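Drulell Kitchen Equipment
Home > Pots and pans > Large pots > Odunano pot with glass lid and ladle

Odunano 10-litre pot with glass lid and ladle

Large stainless steel pot for soup, stock, pasta and batch cooking. Supplied with a clear glass lid and a long-handled plastic ladle. The narrow spatula is sold separately under the Tillman name.

Availability: in stock at Fallwood
Delivery: standard parcel, one box
Spare parts: lid, lid knob, side handles with brackets, ladle

The Odunano is the largest pot in the range. It is meant for a household that cooks ahead, or for a small shared kitchen. Inside, the steel is polished and the base is flat, with fine concentric rings left by finishing. The rim is rolled. The side handles are black and are held away from the wall of the pot on short metal brackets, leaving space for a folded cloth or an oven glove.

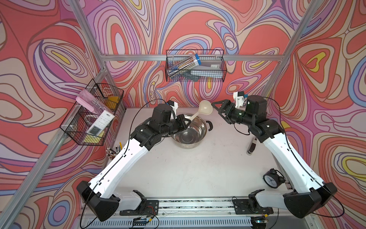

Product notes: Drulell kitchenware desk, Fallwood
Revised May

Capacity and filling

The stated capacity of 10 litres is measured to the brim. In use the pot should be filled to no more than three quarters of its depth, and to two thirds for anything that froths (milk, pulses, starchy pasta water). The pot has no volume marks inside. Customers who cook to a fixed yield usually measure in the liquid by jug the first time and note the level against the ladle handle.

Lift the pot by both sides when it holds anything. Do not drag a full pot across a glass hob. Grit trapped under the base will scratch the hob and the base together, and scratches on either are outside the guarantee.

Specification

Pot: stainless steel, polished interior, flat base, rolled rim
Capacity to brim: 10 litres
Handles: black, on metal brackets
Lid: clear glass, thin metal rim, black knob
Lid, maximum oven temperature: 200°C
Ladle: plastic, cream, one piece, hooked end
Ladle length: 35 cm
Ladle bowl, filled level: 98 ml
Hobs: gas, electric plate, ceramic, induction
Dishwasher: pot and lid yes, ladle upper rack only

Heat

Use medium heat for most work. The pot is heavy enough to hold a simmer on a low setting once the contents have come up to temperature. On gas, keep the flame within the edge of the base. A flame that runs up the side will brown the steel and will in time mark the handles. On induction, use the ring nearest in size to the base; a much smaller ring may not register the pot, or may heat the middle only.

The pot should not be heated empty. A polished interior that has been overheated shows yellow or blue tints. These are harmless and can mostly be removed with a little vinegar, though a faint shadow often stays.

The 200°C limit applies to the lid in the oven and takes in the knob. The pot may go into the oven without its lid at the same temperature, the handles being the limiting part. Neither is suitable for use under a grill. Let the lid cool before it is washed or set on a wet surface.

The lid

The glass lid sits inside the rolled rim and is loose enough to lift straight off. It has some play from side to side, which is normal. For a partial vent, slide it towards one handle until a gap opens on the other side. Do not wedge the ladle handle under it as a vent: the lid tips and the drips run outside the pot.

Off the pot, the lid can be laid flat with the knob upwards or stood on its metal rim against something that will not move. Standing takes up less of the worktop and lets the glass drain. Check before walking away that it cannot roll. If the glass is chipped or the rim has come away at any point, stop using the lid and order a replacement.

The knob is held by a single screw from beneath. It works loose with washing and should be nipped up by hand with a screwdriver now and then. Overtightening cracks the knob.

The ladle

The ladle is made in one piece, with no joint between bowl and handle to trap food. The bowl is deep and rounded, and the surface has a matt finish. The handle is long and flat, and is shaped at the end to hang from a rail or hook.

Three ladlefuls make a modest bowl of soup. The bowl of the ladle is a serving measure and should not be relied on for baking.

Plastic will not mark the polished interior, and it is the main reason we stopped packing a metal ladle with this pot. Its disadvantage is heat. The ladle is for stirring and serving and should be taken out between uses. It must not be left standing in fat, jam or syrup, all of which run much hotter than soup. A ladle left leaning in the pot over a burner will soften where the handle meets the rim, and the bend is permanent.

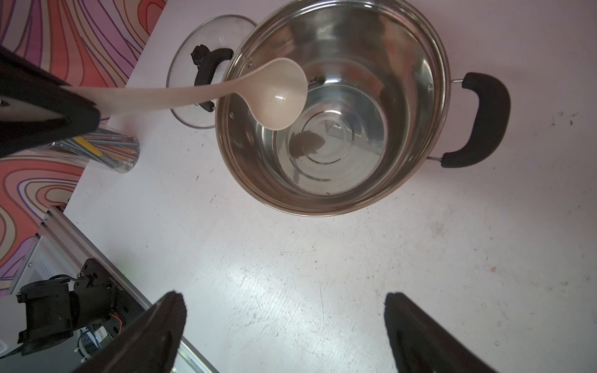 One customer wrote to say that the ladle is fine for broth but slow going with a thick stew, and that she would rather have had a wider, shallower bowl, the last few portions being hard to gather from the flat base. She has since taken to tipping the pot towards herself by one handle and scraping with a spatula.

The point about the last portions is fair. A deep ladle leaves more behind on a flat base than a shallow one does. We kept the deep bowl for the reason that most of these pots are used for liquids, where a shallow bowl spills on the way to the plate. For stews, the Tillman spatula is the better tool for the last part of the pot. Tip the pot only once it is off the heat and nearly finished, with the far edge of the base still resting on the worktop.

Setting out for serving

The pot needs a flat, heat-resistant surface with clear space on both sides for the handles. On a painted, laminated or plastic-topped table use a trivet or a folded cloth, and make sure the whole base is on it. Turn the pot so that the handles lie left and right of the person serving. A handle pointing over the front edge is likely to be caught by a sleeve.

Keep the ladle to the side of the serving hand, bowl away from you and handle towards you, on a plate or rest if it has been in food. The lid goes behind the pot. Other tools are best kept upright in a jar beyond the lid, where they can be reached without passing over the pot.

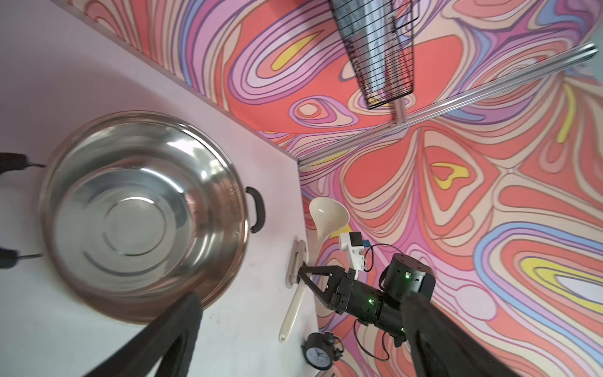 With the ladle laid beside the pot like this, one person can serve and a second can clear without crossing hands. Where the table is narrow, move the lid to the draining board and leave the rest as it is.

Cleaning

Before first use, wash all parts in hot water with washing-up liquid, rinse and dry. A grey trace on the cloth at the first wash is polishing residue. Repeat the wash until the cloth stays clean.

For daily cleaning, a soft sponge is enough. For food burnt on to the base, cover with water, add a spoonful of bicarbonate of soda, simmer for ten minutes and leave to cool. Do not use wire wool on the inside. It cuts across the polishing rings and the marks cannot be taken out at home.

Small dark specks on the base after cooking are usually food residue. Pits that can be felt with a fingernail are salt damage, caused by adding salt to cold water and letting it lie. Add salt once the water is hot, and stir. Pitting does not affect the safety of the pot and is not treated as a fault.

Chalky or rainbow marks come from hard water. Wipe with diluted vinegar, rinse and dry with a cloth.

The ladle may take on colour from tomato, turmeric and beetroot. Soaking overnight lightens the stain without clearing it.

Storage

Store the lid upside down on the pot with a cloth between glass and steel. Smaller pots may be nested inside if something soft is laid on the base first. Hang the ladle, or lay it flat in a drawer. It should not be bent to fit.

Guarantee and returns

The steel body is guaranteed for ten years against faults in making. Handles, brackets and lid are guaranteed for two. The ladle is treated as a wearing part and is covered against breakage on arrival only. Returns go to the Fallwood warehouse in the original box with the packing slip. Used pots are accepted back only where there is a fault.

Related items

Tillman narrow spatula, beige
Odunano medium pot with glass lid
Odunano replacement lid knob and screw
Drulell folding trivet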